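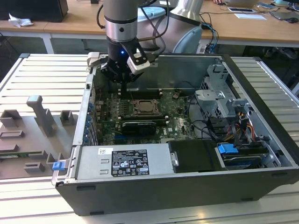
README: Rerville equipment planning set
Last edited 27 June 2025 by Yesenia Cuervo

What this is

Cost sheets, a wish list and a small log from the desktop teardown cell, put together so the Riihimäki site can decide whether to order a second one. Nelli Saarinen asked for numbers she could put in front of purchasing. There are numbers here. I would not sign an order on them yet.

Files

costs.csv: one row per purchase, 60 rows, prices before tax
log.csv: 456 logged attempts, one row each
quotes/: the Clilska and Nerum quotes as text
wishlist.txt: things people asked for, unranked

Notes on costs.csv

The arm and gripper are the lines everyone looks at. Please read the rest too. The "small parts" rows add up to $3,719, and that covers printed fixture plates, posts and holders, cables and replacement fingertips. The first budget had $100 for all of it. Staff hours are missing from the file entirely. I asked for them twice and was told they come out of a different account, which may be true but doesn't make them free.

The Nerum quote includes a year of support. The Clilska quote leaves it out and looks cheaper for that reason. Don't compare the totals straight across.

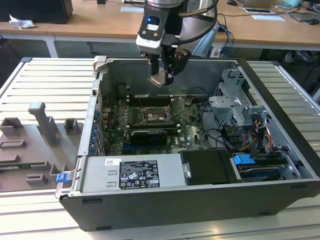
Notes on log.csv

All attempts were on desktop towers laid on their side with the side panel already off. Opening the case is not in the log and not in either vendor's cycle time. If Riihimäki expects to feed closed machines into the cell, somebody has to be paid to open them.

The "result" column is whatever the operator typed. "ok" and "OK" mean the same thing. "ok?" was used by at least two people for different things, and I left it alone.

The log says very little about other case layouts. Drive cages, latches and cable runs differ a lot between models, and a fixture that suits one may need reprinting for the next. Neither quote prices that.

Before anyone orders

Get the support terms from Clilska in writing.
Add staff hours, even as a guess.
Ask Riihimäki which models they really receive.
Decide who pays for fingertips.

Known problems

Rows 12 and 13 of costs.csv may be the same invoice. Shipping is in some prices and missing from others. The payback tab from the old spreadsheet was removed because it assumed two full shifts, and I could not find anyone who had agreed to that.

Corrections go to Yesenia. Send the invoice with them.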